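Flillgate Support Desk
Ticket: Arm keeps stopping at the pick, cubes on the training bench
Site: Clumdale
Product: Fakik cell software
Opened by: Zulema Toledo
Status: Resolved, left open for follow-up

Zulema Toledo wrote:

Hi all, me again! So we've got the arm on the training bench at Clumdale and it's driving me up the wall. I'm the packing lead on days, I'm not an engineer, so please be gentle and tell me which menu things are in.

Quick background for whoever picks this up. We used to do small-parts sorting by hand, two people on a line, and since January the plan has been to hand the repetitive bit over to the arm and have the same two people run it. Michalis and I are the ones learning. We practise on the soft coloured cubes before we're let anywhere near real stock (fair enough, real stock costs money).

The trouble is the red one. I teach the pick, I run it, the arm goes down over the cube, and then it stops with "grip target not confirmed" and sits there until I clear it. Orange and green are fine. Cyan is fine most of the time. Red gave me the message 13 times out of 16 this morning, and yes, I kept a tally on the back of a pick sheet, because last time you asked me how often and I said "heaps" and got a very polite reply.

What I've tried so far:
Restarted the cell software, twice.
Wiped the finger pads with a dry cloth.
Swapped red and orange around. The fault followed the red cube, it didn't stay with the spot on the table.
Asked Michalis to do it in case it was me. Same thing for him, which cheered me up a bit.

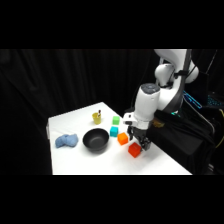 The other thing I should say is that it's worse after lunch. Could be nothing. Could be that I'm more tired and fiddling with the jog buttons too much. I don't want to send you off after the wrong thing, so take that one with a grain of salt.

There's no rush in the sense that nothing's on the floor, but we're meant to show the afternoon crew how it works this week and I'd rather not do that with an arm that sulks.

Zulema

Irfan Ngau (Flillgate support) wrote:

Hi Zulema, thanks for the tally, that helps a lot. And good thinking on the swap, it rules out the table position, so you've saved us both an hour.

Two questions. When you taught the red pick, did you start from a blank recipe or did you copy an old one? And what does it say next to Close Force? It's under Recipes, then Grip, then the little arrow that says More. Don't change it yet, just tell me what's there.

Zulema Toledo wrote:

Copied one! I used the Mallet recipe, the one that was on there when we got trained, and changed the name. Was that bad? Close Force says 4. The orange, green and cyan ones all have a different recipe, Michalis made those from blank.

Irfan Ngau (Flillgate support) wrote:

Not bad at all, everyone copies recipes. But I think that's our culprit. The Mallet recipe was set up for hard parts. It closes lightly and expects the fingers to come to a dead stop. Your cubes look to be fairly soft, so the fingers keep creeping in after they touch, the software waits for them to settle, runs out of patience and throws the message.

Please try this:
1. Open the recipe Michalis made for orange.
2. Save As, and call it red_pick.
3. Go to Grip, More, and set Settle Time to 2000. It's in milliseconds.
4. Re-teach the approach point only. Leave the rest.
5. Run it slow the first few times.

If it still stops, send me a still from the wrist camera with the gripper closed on the cube and I'll have a look at how the fingers are sitting.

Zulema Toledo wrote:

OK so I did all five steps and it ran without the message, but then I got nervous that the fingers weren't sitting square and saved a still anyway. Can you look? I can't tell what good looks like from that angle, it all seems crooked to me.
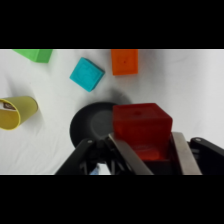

Wrist camera, gripper closed on the red cube.

Also Michalis wants it noted that his recipe was the one that worked. Noted, Michalis.

Irfan Ngau (Flillgate support) wrote:

Looks good to me. You've got a finger plate on each side of the cube and it's well down between them. The angle is just how the camera sees the fingers, you get used to it after a while. I wouldn't touch anything.

I've asked Armelle on our software side whether we can put a warning on recipes that were made for hard parts, so the next person who copies one gets a heads-up. No promises on when.

Zulema Toledo wrote:

Beauty, thank you. Ran it for the rest of the shift and didn't get the message again, before or after lunch, so you can forget my lunch theory.

While I've got you, can I put in some feedback that isn't really a fault? Chia-jung Shih from our afternoon crew had a go at the end of the day and her first question was how she'd know if the arm was waiting for her or thinking. I didn't have a good answer. When we sorted by hand you could look across the bench and see that your mate was stuck. With the arm you've got a message on a screen that's behind you half the time, and you end up hovering. I spend more of my day watching now than I ever did, and my wrists are thrilled about it, but my head is cooked by three o'clock. A proper sound when it stops would help. Not the little tick it does now, you can't hear that over the wrapper.

The other one is wording. "Grip target not confirmed" made me think the camera couldn't find the cube, so I wasted ages on the lighting before I even logged this (didn't mention that above, bit embarrassed). If it had said "fingers still moving" I reckon I'd have sorted it myself.

And could we please get our own logins? Michalis and I share one, so whenever a recipe changes the history says it was me.

Irfan Ngau (Flillgate support) wrote:

All fair, and please don't be embarrassed about the lighting, I'd have gone there too with that wording. I've logged the sound and the message text as two separate requests and linked them here so you'll get the updates. Logins I can do today if you send me the names and who should be allowed to edit recipes.

Zulema Toledo wrote:

Me, Michalis Raptis and Chia-jung Shih please. Editing for me and Michalis, run only for Chia-jung until she's done her second session. She knows, I asked her first.

Irfan Ngau (Flillgate support) wrote:

Done, all three are set up. Each of you will be asked to pick a PIN the first time you log in at the cell. Marking this one resolved as of 10 Apr 2018, but I'll leave it open for replies until the afternoon crew have had their go. If red plays up again, send me the Settle Time first and the tally second.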